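Draveo Folding Top, White

Home > Laundry Room > Folding Surfaces > Draveo

Length 1,350 mm
Color: white
Sold as: top only, without base and without basket
Made for us by Bloxham
Warranty: two years

The Draveo is a flat white top for folding clean laundry. You put it on a base you already have, for example a low cabinet or a pair of trestles, and you get a surface that is long enough for a bath towel to lie open. Many of our customers fold on the bed or on the kitchen table before they come to us. The bed is soft, so the edges of the fold move when you press on them, and the kitchen table has to be cleared first and wiped, and then someone wants to eat.

We started to sell this top in our Tidthorpe store in May 2021, together with the smaller Zavero top, which is meant for baby clothes and kitchen cloths. The Zavero is still in the catalog. If your laundry is mostly shirts, sheets and big towels, please take the Draveo. Customers who bought the small one for sheets were not happy with it, and we exchanged several of them.

Why white

We were asked for gray and for a wood look. For the moment we stay with white. On a white surface you see a dark hem very well, and you also see quickly if a cloth has a stain that did not go out in the wash. White cloths are more difficult, this is true. Elif Naz Güler from our store lays a colored towel under her white pillowcases, and she says this is enough to find the corners.

The surface

It is smooth enough that cotton slides when you pull it from one side, but a folded stack does not run away. We rubbed a sample piece with a damp cotton cloth for 3,000 strokes and compared it with a new piece. Under the store lamp there was no difference in color. Strong scouring powder is another matter – it leaves fine lines, and these lines later catch dirt. 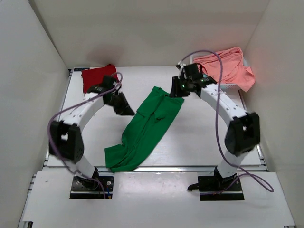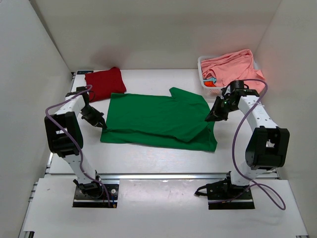
Can I iron on the Draveo?

We advise against it. The top is made for folding only, and the heat of an iron can leave a yellow mark that does not go away. Please use an ironing board, let the piece cool for a moment, and then fold it on the top.

How to fold a large piece on it

Lay the piece open with the long side along the length of the top. Smooth it from the middle to the outside with flat hands. Take the two corners on the far side, bring them toward you and stop a little before the near edge, then correct until the layers meet. Now press the crease one time along the whole length. With thick towels do not press too hard in the first fold, or the second fold will stand up.

Keep the pieces that are waiting at one end of the top and the finished ones behind, where your sleeves do not pull them down. A basket can stand at the far corner if it is not too wide. When you fold fitted sheets it is better to put the basket on the floor, you will need all the length.

Choosing a base

The base must support the top at both ends and should not be much shorter than the top itself. A good working height is a little under your elbow. Wumpini Lamptey, who takes care of deliveries, carries felt pads with him and will give you a set if your base has a hard upper edge. Please ask him at the door, they are not in the package.

Do not sit or stand on the top. Do not use it outdoors.

Cleaning

Wipe with lukewarm water and a drop of dish soap, then dry with a soft cloth. Fluff from towels is best taken off dry, before you wipe. Color from a new dark garment can stay on the surface if the garment lies there damp overnight. In most cases it goes out with white vinegar, but try first on the underside.

Delivery and returns

The top is packed flat between cardboard sheets. Two persons should carry it – it is not very heavy, but it is long, and in a narrow staircase the corners suffer. Please open the package while the driver is still there and look at all four corners. If one is damaged, you can refuse the delivery and we send another top without cost.

Unused tops can be returned to the store in the original cardboard. For orders placed in June please expect a longer delivery time, as Bloxham closes its workshop for part of that month. Pickup in Tidthorpe is possible during this time as long as we have stock. Call the store before you drive and we will put one aside with your name on it.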